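Materials and Construction, Unit 3: Seams and Stitching
Handout prepared by Inna Pavliuk

Read this before the Kiken lab. Bring a seam ripper and the thread card you made in Unit 2.

A seam holds two or more pieces of material together. A row of stitching may also be there to keep a folded edge flat, to spread a load over a wider area, or only to be looked at. In this course we use "seam" for the join and "stitch line" for any visible row, whatever its job.

Lockstitch. Two threads, one from the needle and one from the bobbin, cross inside the material. Both faces look the same when the tension is right. If the bobbin thread shows as small loops on top, the needle tension is too high or the bobbin tension too low.

Chainstitch. The thread loops through itself on the underside. It stretches more than lockstitch and is quick to sew, but it can unravel from the finishing end if that end is not secured. 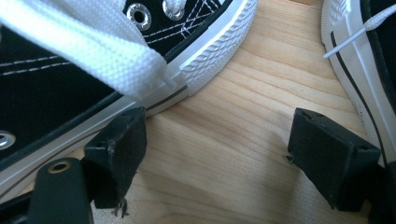 Fig. 1. White contrast stitching in parallel rows on a black canvas high-top.

Contrast thread makes the spacing easy to check by eye. It also shows every mistake. When two rows run side by side, sew the row nearest the edge first and use it as the guide for the second. Twin-needle machines sew both at once, though turning corners on them takes practice.

Stitch length. Shorter stitches give a stronger seam up to a point. Past that point the needle holes weaken the material, and coated fabrics and leather can tear along the line. Golnar Khosravi will go over this in the Heywood session with the torn samples.

For the lab: sew one lockstitch sample and one chainstitch sample on the same canvas, 80 stitches each. Label them, pull them by hand across the seam, and write down where each one gives first. Hand in the samples with your notes, stapled at the top left.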